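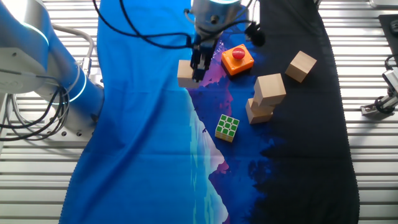
Wooden cubes, a Rubik's cube and a button box on the mat at the Clitenach open house.

The first thing they gave us at the Clitenach open house in February was a sheet of rules. It was two sides, small type, and headed "Good Practice for Shared Manipulation Cells." I have collected a fair number of these over the years and I read them the way other people read the back of a cereal box. This one was better written than most, which made me want to check it against the room.

Our guide was Glykeria Ververidis. She runs the cell program and wrote much of the sheet herself. She took my questions well, even the ones I asked twice.

Rule one says every station must have a stop control "in plain reach of the operator and outside the working envelope of the arm." I agree with every word of that. At the station we were shown, there was an orange box with a red push button on top, and it was sitting on the mat right beside the gripper, with the cubes. So I asked which it was, a stop control or a thing for the arm to handle. Ververidis said the rule covers stop controls only, and that anything on the mat counts as task material. Fine, but the sheet doesn't say that. A visitor who sees a big red button will assume it stops the machine, and in a bad second that visitor may lean across the mat to hit it. If you write a rule about red buttons you should write one about things that look like red buttons. She made a note, and I'd like to see the next version.

Rule four is about cables. "Secured along their full run, no free loops within reach of the gripper." The arm had black cables bunched and looping around its lower part, and another one swept across over the fabric to the gripper. I don't say it was dangerous. I say that it wasn't what the sheet describes. The answer I got was that the wrist needs slack to turn, and of course it does. Then the rule should say how much slack, measured where, and who looks at it. "No free loops" is the kind of line that gets signed every morning by somebody who has stopped reading it.
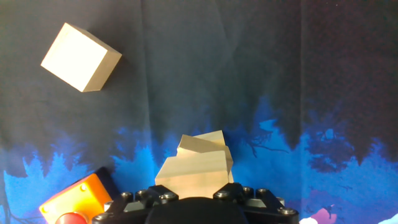 Wrist view over the cluster of blocks, with the orange box at lower left.

The part of the sheet I liked best covers what they call scene preparation. Objects may touch, overlap or be stacked, and the person setting up is told not to tidy them into a friendly arrangement. Good. I have been to too many fairs where each block sits by itself on a clean white board, facing the gripper like a soldier. The blocks at this station were bunched together with one lying across another, and the cloth under them was a dark forest print with creases in it. The light blew out the top of one cube almost to white. Those are honest conditions, as far as they go.

How far do they go? The sheet asks for 80 trials on a given layout before a result may be quoted. On the wall there was a chart for the station, and it listed 103 trials, which sounds like a pass. But the rule doesn't say whether a trial can be thrown out, or by whom, and when I asked how many had been started the number was 198. I was told the difference was mostly setup errors. Maybe so. A standard that counts only finished trials will flatter any machine in the world, and I would put the started number on the chart in the same size type.

Rule nine, on gripping, reads: "Confirm the hold before lifting." Confirm how? By eye, by finger position, by force? Trisau, the supplier of the checklist software, has a box for it and the box takes a tick. It doesn't take a reason.

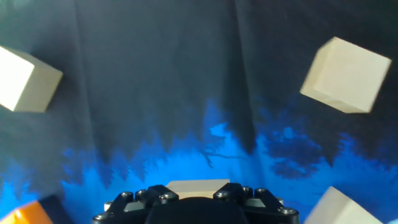 A cube between the fingers, seen from the wrist.

You can look at a picture like that one and say the block is held. I would say so too. The fingers are on either side of it and it sits square between them. What I can't say is how firmly, or what happens on the way up, and neither can the person ticking the box. Ververidis agreed the wording was weak. She said an earlier draft had a force figure in it, and that it came out after Wavanel and Sokol, the two other sites that use the sheet, couldn't agree on one. I have sat in meetings like that. The number comes out, the rule stays in, and everybody goes home with a rule that can't be broken.

Coffee was at 3:30. They told us the sheet has been downloaded 3000 times, and I believe it, but downloads don't tell me how many cells have changed anything. I asked whether there had been an outside check of any station against the sheet. There hasn't. One is planned.

I would still send a new team to see the place. The staff answered plainly, and the section on scene preparation is worth copying word for word. For the rest I'd wait for the revision, and read rules one, four and nine first.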